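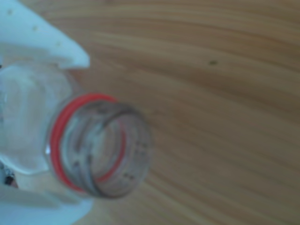

Entili Two-Finger Gripper Kit

The Entili is a 3D-printed two-finger gripper for imitation learning on light household objects. It is sold with the Juvard bottle-sorting task: pick a clear plastic bottle off a table, carry it to an open tray and release it inside.

Fingers: white printed plastic, stepped inner edges
Task set: 250 demonstrations, recorded in December
Policy: Inis, weights included
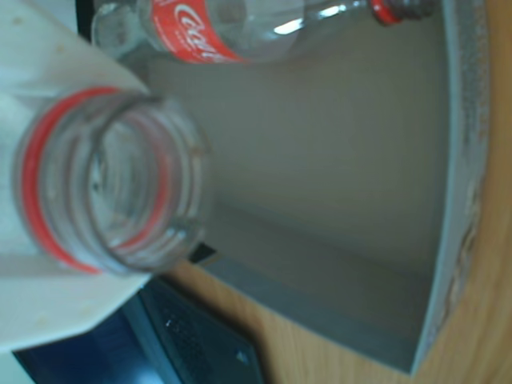 Trimano asked in the comments whether holding the bottle by the shoulder costs anything at release, and whether a grip at mid-body was tried.

Mid-body grips were tried. Thin bottles gave way under the fingers and left the tray at odd angles. All demonstrations in the current set close near the neck.

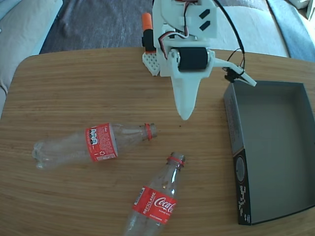
Entili product page
Text: the author, hardware and documentation lead

Labels and crumpling are left as they come. In our test of 63 trials per condition, crumpled bottles were dropped more often than smooth ones, mostly during the lift. Adding 12 demonstrations with crumpled bottles only did not change this. We expect a larger set to help and are working toward 1000.

The stepped edges are printed as part of each finger, so a worn finger is replaced whole. Print files are in the download.

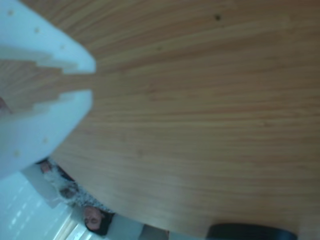

Would the same weights run on a table with a different finish, one reader wants to know, or does the set have to be recorded again?

We have only tested on wood. For another surface, plan on recording your own demonstrations and fine-tuning from the supplied weights.

Page updated 27 February 2022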